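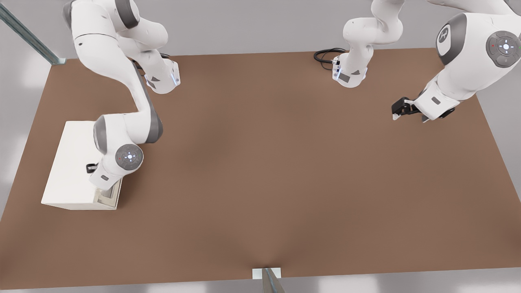 A big brown table, with plenty of elbow room.

The long table problem, and other news from the shared kitchen

Tistel Street readers will remember that in the spring issue I asked for opinions on whether our building should buy one long table for the common room or keep the eleven card tables we have now. I expected a handful of replies. I got over 600 words from Benjamín Jara alone, most of them on the subject of legs.

His argument, boiled down, is that a card table has four legs and each one is an enemy. Two pushed together have eight, and the crack between them is where the gravy goes. He has eaten at that crack for years, always in the same seat, and he would like somebody else to have a turn. He also points out that the card tables do not match in height, so a platter passed down the row has to be lifted over a series of small curbs, like a shopping cart leaving a parking lot.

On the other side we heard from the bridge players, who need four people around a small square and do not see why their evenings should be ruined for the sake of a potluck. They have a point. Anyone who has tried to play cards across a long table knows that you end up standing, and once bridge players are standing they start looking at each other's hands.

A third group wrote in to say they didn't care about the table but would like the coffee to be better. I have passed this on to the person who makes the coffee, who is me.

What we found when we went shopping

Long tables cost more than you think, even after you have been told they cost more than you think. The one everybody liked was the Maes, which seats fourteen or so if the people on the corners are fond of each other. It was priced at $1,234, a number that looks like somebody fell asleep at the register. Delivery was extra. Carrying it up the stairs was extra on top of that, and the man on the phone got very quiet when I described our stairs.

The cheaper choice was the Gokby, at just under half the price. It comes in two pieces that bolt together in the middle. I mentioned this to Benjamín and watched his face. Two pieces means a crack, and he has been quite clear about the crack.

We also looked at a secondhand one from a dentist's office that was closing. It was a handsome thing, but it had been a conference table and had a hole in the center for phone cords. Somebody suggested a flower arrangement. Somebody else suggested a candle, and then we all thought for a while about a candle sitting in a hole in a table and moved on.

Where things stand

For now we are going to borrow a table. The upholstery shop on the corner has one they use for cutting fabric and can spare it through August, when they close for their vacation anyway. It is 15 feet long and a little too high, so bring a cushion if you are short or a good attitude if you aren't. The card tables will go in the hall closet, except for two, which stay out for bridge. If you have been storing a bicycle in the hall closet, please come and get it. You know who you are, and so does everyone who has walked into it.

If the long table works out, we'll talk about money in September. If it doesn't, the card tables come back and Benjamín gets to choose a new seat first.

The August potluck starts at 6:30 p.m. Sign up on the sheet by the mailboxes and write down what you are bringing. "Something" is a poor entry. Last time we had five somethings, and four of them were potato salad.

Also in the building

The dryer on the left has been fixed. The dryer on the right, which was fine, is now making the noise.

Whoever left a blue casserole dish in the Trinon Room after the last potluck can pick it up from my door. It has been washed. I have used it twice and I am starting to think of it as mine, so don't wait too long.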